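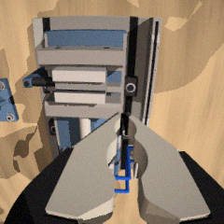
Waltraud Reuter replied that she would stop looking at the gripper and start with the contact settings, as a simulated jaw that closes through a part is nearly always a solver matter.

By bawa_tom
September, 14:20

Can't agree with that yet. The fault only shows on the small blue part. Same world file, same two fingers, larger parts hold all day. On the blue one the jaws close, the force reading climbs to 70 N, then drops to nothing and the part leaves the cell at speed. If the solver were at fault I would expect trouble on everything.

By w_reuter
14:41

You wouldn't. Thin sections are where it shows first. What is your time step, and what collision shape do the fingers use? The notch on the inner edge matters. If the importer has put a convex hull on each finger, the notch is filled in and the part is being squeezed by material you can't see.

By bawa_tom
14:58

Step is 2 ms. Collision shape is whatever the Priltura importer produces. I have not changed it.

By monville_cell
15:10

Then it's a hull. Turn on the collision overlay and check. We lost a fortnight to this at Monville. Log filled up with penetration warnings, 876 of them in one run, and we blamed the force controller.

By kestrel9
15:32

I'd still look at the controller. A reading of 70 N on a part that size is too much whatever the shape is. And if the same program goes to the real cell, the simulator won't be there to save your fingers. Who set the limit?

By bawa_tom
15:47

Limit came from the Nukeo template. I took it as read.

By kestrel9
15:51

That's a safety finding in its own right. Log it separately from the mesh problem.

By w_reuter
16:05

Agreed on logging it. Disagree that it explains the ejection. Drop the limit to 6 N and leave the hulls alone, and I expect it will still throw the part, only more slowly.

By bawa_tom
17:26

Overlay confirms hulls on both fingers, notches filled. At 6 N it still ejects, slower. With the fingers split into smaller convex pieces it holds at 6 N. At 70 N it holds for a moment and then goes, so the limit stays down. Two tickets raised. Haven't tried a shorter step yet.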